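Section 4: Storing the Karam in its bag

Your Karam folding clothes airer comes with a fabric storage bag. Most owners lose it within a month and write to us for another, so this section is longer than you might expect.

Before you start

Let the airer dry fully. Clear a patch of floor long enough for you to kneel on without kicking the dog.

4.1 Opening the bag

1. Find the open end. The other end is gathered, and on a soft bag the two can look remarkably alike.
2. Hold the gathered end and give the bag one good shake. It will fill with air and appear to be twice the size you ordered. This passes.
3. Run a hand down the inside and pull out any socks. Our service desk has had 19 bags returned as faulty on account of socks.

Note: A mustard or other strong-coloured bag should be washed on its own the first time. Your whites may feel differently about the matter afterwards, and the warranty does not cover them.

4.2 Getting the air out

The bag has to be flat before the airer goes in, or you will be wrestling two things at once.
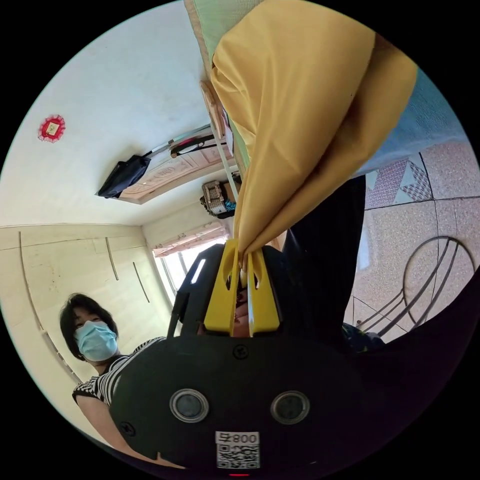 Work from the gathered end toward the opening, squeezing as you go. Doing it the other way gives you a balloon, and some people do it the other way for years. Creases along the length are normal and don't need ironing. If you do iron it, use the cool setting and please don't tell us.

4.3 Loading

1. Fold the airer until both catches click.
2. Slide it in feet first.
3. Draw the cord snug and tie a bow. A double knot is your own business.

Caution: Do not hang the loaded bag from the rod or hook on the back of a door. The bag is rated to 15 kg, but the door has made no such promise. An empty bag can hang wherever you like.

Caution: Keep the bag away from small children and heaters.

4.4 Storing the empty bag

Fold it in thirds and put it in a basket on a shelf, or wherever you keep the other bags. Young-sook Jeon, who wrote the first edition of this guide, recommended a labelled drawer. We have left her advice in out of respect.

Replacement bags are part no. 734, in mustard or grey. The older Gritska bag is a different shape and will fit the Karam only if you remove the feet, which you should not do.

For cord replacement, see Section 5.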